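Trirlow Block Sorting Set: Data Card
Version 2, revised 2018-12-12
Contact: Bok-nam Yook, Cludent

Summary
The Trirlow set documents loose blocks lying in an open bin — the stage before sorting by color. It is divided into 13 sessions and is intended for studies of clutter and overlap. 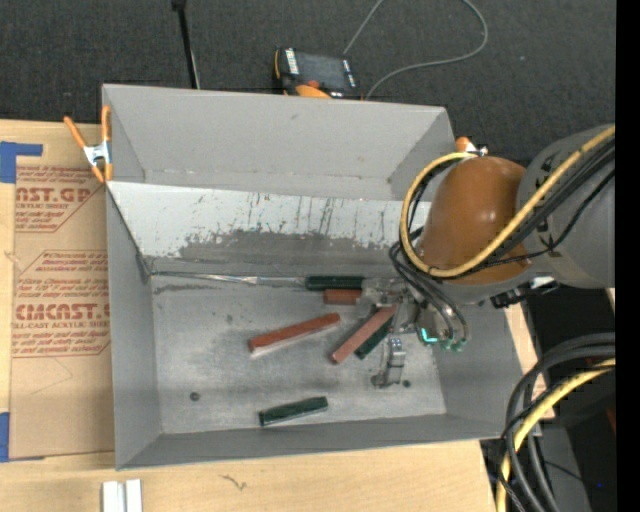 Color labels are assigned by family, and annotators should not create a new label for each shade. The red family covers everything from brick red to salmon, so the three reddish blocks on the bin floor share one label, as do the three dark green ones. A block that is partly covered by its neighbor, like the green one beside the salmon block, is labeled in full and marked "overlap."

Known limits
Scratches and scuffs on the bin are not annotated. Sessions 2 and 4 use the earlier Corno label names; a conversion table is provided in the labels folder.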